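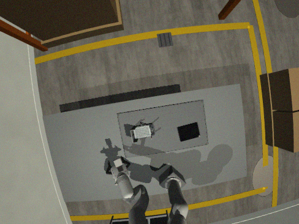

Wosten lab wants 1,000 good tries before the summer

Posted Mon 25 February

Quick one before the weekly round-up. The Wosten group has started collecting examples for its new table-top learning system, and this time all of it is being done in simulation. No real arms, no real table. The target is 1,000 finished tries of one job, each driven from start to finish by a person, and the first batch is already in.

The project is called Tamiru. Readers with a long memory will know the name from November, when Wosten put out a short note saying it wanted a system that could learn handling jobs from watching, with very little set up by hand. Not much in the note beyond that. Now we have something to go on.

How it works, in short. A person sits at a desk with a pair of hand controls and drives the arms in the simulated room. Everything gets written down as they go: where the joints are, how far open the fingers are, what each camera sees. When the job is done they press a pedal and it saves. If they make a mess of it they press the other pedal and it goes in a separate pile. The learning system gets the good ones and tries to work out what to do from those.

Six people are doing the driving. They work in turns, 36 tries to a turn, then a break. Wosten says it tried longer turns and the driving got sloppy towards the end, people taking the short way round and clipping things. Sloppy tries teach sloppy habits. So, 36 and stop.

The job itself is dull on purpose. Pick up a small light item, carry it over, put it down where it belongs, let go. It sounds like nothing. But the start is changed a little each time, the item shifted or turned, and a driver has to look before reaching. That's the bit Wosten is after. A thousand copies of the same reach would be no use to anyone.

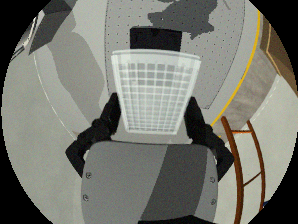
Close-up views matter more than the group first thought. The early plan was to learn mainly from overhead cameras, with a view from the gripper added as a sort of extra. Then the first test run came back and the system was fine on the approach and hopeless in the last few centimetres. From above it can be hard to tell whether the fingers are square to a thing or just near it. From the gripper you get a black finger up each side of the white mesh and can judge the gap directly, even with the picture as bent as it is. The gripper view now gets saved at the full rate, same as the others. Files are bigger. Wosten says it can live with that.

The curve in that view is left in, by the way. There was talk of flattening it out first. They decided against, on the grounds that a real wide lens would bend things too, and the system may as well get used to it now. One less step to go wrong as well.

Why simulation at all? Money and time, mostly. A real cell has to be reset by hand after each go, and someone has to be in the room. On the computer a reset is one key. Drivers can also be anywhere with a decent connection, and two of the desks are at Purkow, the other partner, which has no robot room of its own. Purkow looks after the checking side. Each saved try gets played back by someone other than the driver and marked keep, fix or bin.

"Fix" is the interesting one. A try might be good all the way through apart from a long pause at the start where the driver was finding their bearings. Those get trimmed and kept. Others have a wobble in the middle and here it gets harder. Do you want the system to see a wobble and a recovery? Wosten says yes, some of the time. Purkow was less keen to begin with. They've settled on keeping recoveries if the driver sorts it out without letting go. 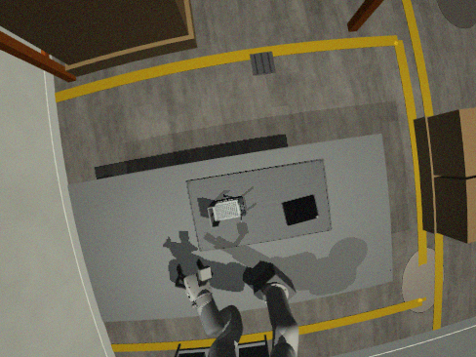 A recovery also has to be labelled as one, and that has slowed the checking down. The backlog was bad at the end of the first week. It has come down a bit, helped by a new playback tool which lets the checker jump straight to the points where the fingers open or close. Before that they were sitting through every try from the top.

The tool is called Lustico and it was written in-house. There's a plan to share it. No date for that, and the people we asked were careful not to give one.

A few other bits from the notes we were sent, in no real order:

Drivers are told to go at a steady pace and not to race. An early leader board for quickest try was taken down after two days.

Left-handed drivers do things differently enough that the group wants more of them.

Lighting gets changed between batches so the shadows don't always land in the same place. Arm shadows across the work area were confusing an older version of the system, which treated the dark patches as things to steer round.

Both arms are saved even when only one has anything to do. Wosten thinks that a still arm is information too, and wants the system to learn when to leave one alone.

Names are stripped out of the files, but each driver has a number so that odd habits can be traced and, if need be, left out.

What nobody outside the project can say yet is how well any of this carries over to real kit. It's the old problem. Things in simulation don't slip quite the way they slip on a bench, and a finger that closes neatly on screen can push the same item across a real table. Wosten's answer is that the simulated set is meant to do the heavy lifting, with a much smaller real set added on top later. How small, they wouldn't say. There's a real table being built to match.

The current collecting run is down for three weeks. After that they train, test, look at where it fails and go back for more of whatever was missing. Failures near the put-down are expected to be the main thing, going by the test run, so don't be suprised if the next batch is nearly all endings: item already in the grip, a short carry, down and release.

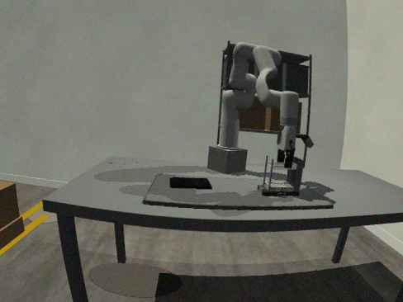
Purkow, asked for its side of it, said the put-down is where its checkers disagree most. Two of them will watch the same release and one says clean while the other says dropped. The written rule at first was "placed gently", and that was no help to anybody. It now says the item must be resting before the fingers open, and must not move after they do. Agreement has got better, Purkow said, though there is still an argument most days, and it would like to see the rule tightened again before the next batch goes in.

It also wanted it made clear that binned tries are not deleted. They are kept apart and may be used later to teach the system what a bad go looks like. Wosten has not commited to that.

Anyone wanting to drive can put their name down through the Tamiru page. You don't need to have worked with robots before. There's a practice session first, unpaid, then paid turns if your tries pass the check. Evening slots are going quickest, mornings still mostly free at the time of writing.

More when the first training results are out. We've asked for the failures as well as the good ones and been told maybe.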